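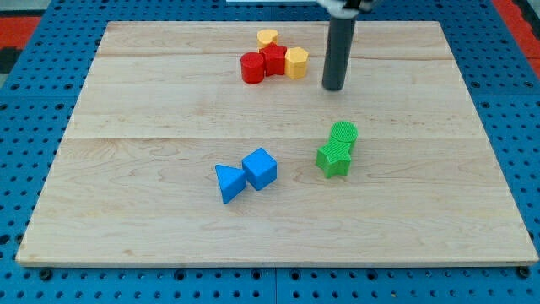 Session 5: Sorting, grouping and the small block tray
Early Years Maths, notes by Radka Leka

Right, you've all met the blocks by now, so I'll skip the introductions. What I want you to think about this week is how a child decides that things belong together, and how easily we jump in and decide it for them.

Colour nearly always wins. Put red, yellow and green blocks on a board and most three-year-olds will go for colour first, and we all say "well done" and pack up. Please don't pack up! Leave the groups where they are and wait a bit. A red star and a yellow heart pushed up close to each other might look like a muddle to you, but ask and you may well get a story (mine last May was a birthday party, and the cylinder was late).

Cylinders are my favourite for this. You can have a red one and a green one, same sort of shape, sitting in different groups, and that gives you a lovely question – could this one go and visit that one? The octagonal prism is trickier. Plenty of children call it "the round one" and I'd let that stand for a while before you start running fingers along the flat faces together.

A few practical bits. Use a plain wooden board so the edge of the play space is clear. Keep the number of blocks small. Sit beside the child, and keep your own hands off the blocks for the first five minutes, which is harder than it sounds.

For next time, read Said Hegazy's handout from page 187 and try the activity with 2 children, one at a time. Write down what they say word for word, spellings don't matter. Azra Grgić has the spare trays if you need to borrow one.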